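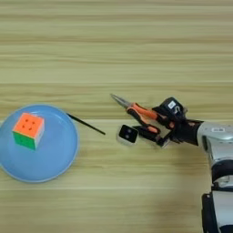

*Orange side up on the blue plate.*

I've been cubing since April and I have thoughts! Mostly I have thoughts about the plate.

It started because the kitchen table is the only spot in the apartment with decent light after dinner, and my cube kept wandering off under the mail. So one night I parked it on the light-blue plate from the cupboard, and that was that. The cube lives on the plate now. I love how the orange looks against that blue (seriously, it makes me happy every time I walk past), and the pale wood sets off the pair of them.

Nayeli Ocampo got me into this, by the way. She lent me her beginner notes, 9 pages of arrows in purple pen, and told me to learn one step at a time and stop peeking ahead. I peeked ahead. My first full solve took me two evenings and a lot of muttering, but oh, the feeling when that last corner dropped in!

My best time so far is 148 seconds. I know, I know, people do it in the time it takes me to find the white side. I don't care, I'm thrilled. Next up is learning the last layer properly, and I've promised Nayeli I'll give her back her notes once I can do it without them.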